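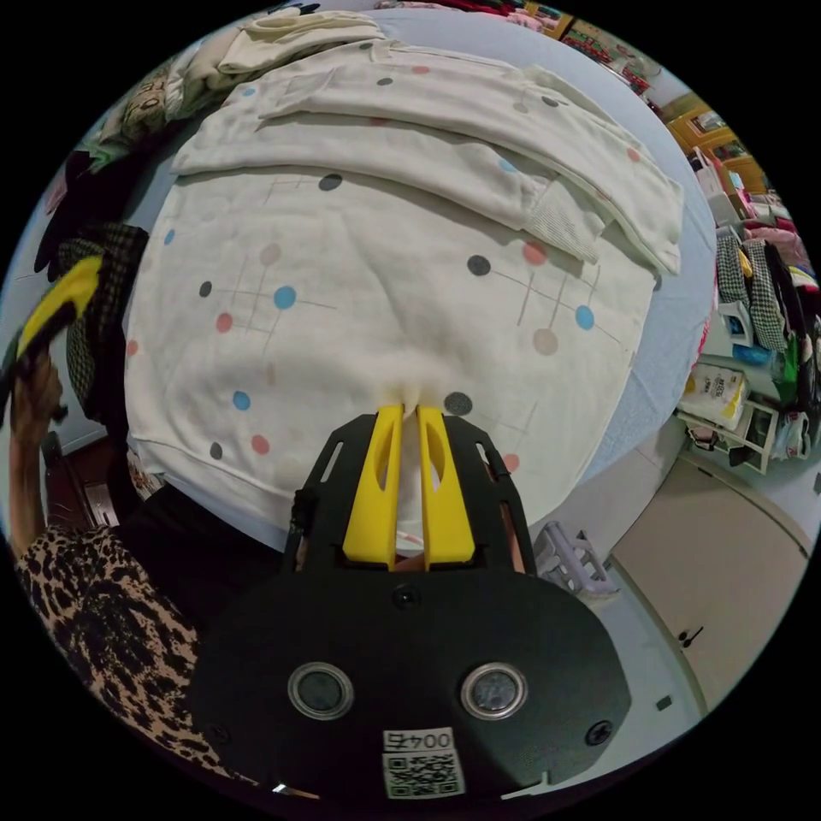

Had the Fluvilum hand grippers for a month now, laundry folding mostly. Two stars. Was going to be four.

Good stuff first. Light enough for a long session, yellow fingers get hold of thin cotton fine. 200 folds before anything went wrong.

Then the left one stuck closed. Mid fold, no warning, trigger dead. Had to pull the cloth out by hand and it tore near a seam. Second time it let go and snapped back open on my thumb -- not fun. 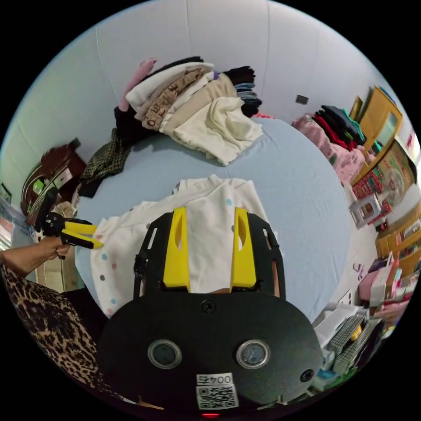
Safety

There is no quick release. None. Manual says power off and wait 16 seconds, which is a long time with a finger in there. Ewurabena Akpalu at support was nice about it, sent a new spring. Stuck again after 128 more folds.

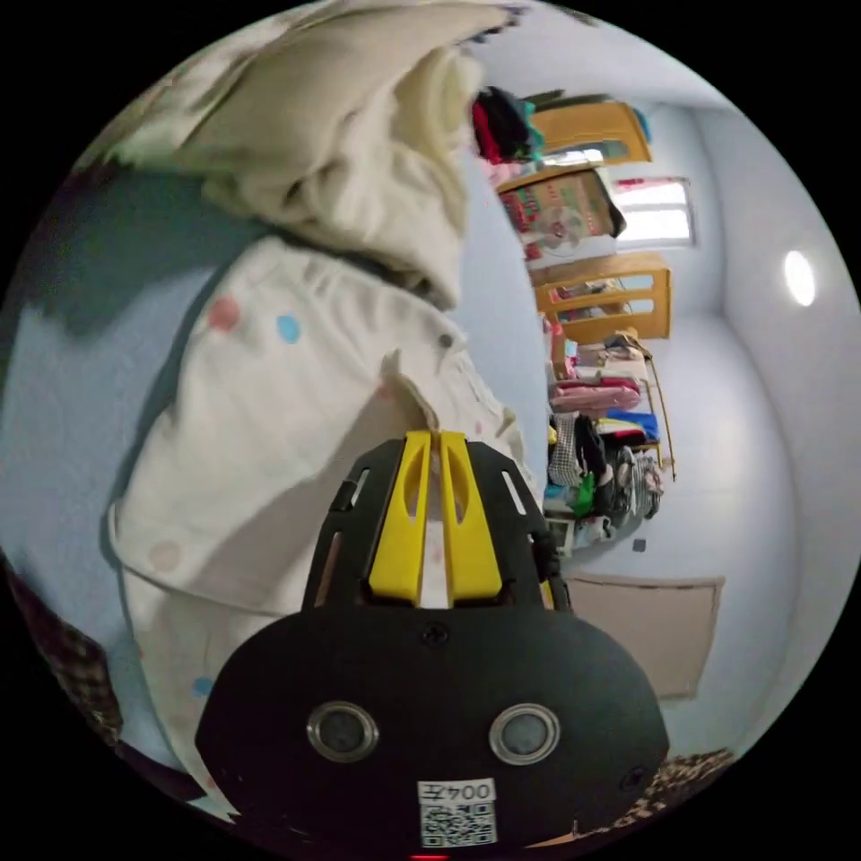

Thick fleece is worse, the motor strains and then you get the jam alot sooner. Stick to thin stuff if you already own a pair. Keep sleeves and thumbs clear of the hinge -- I tape mine now. Returning the left, keeping teh right for the time being.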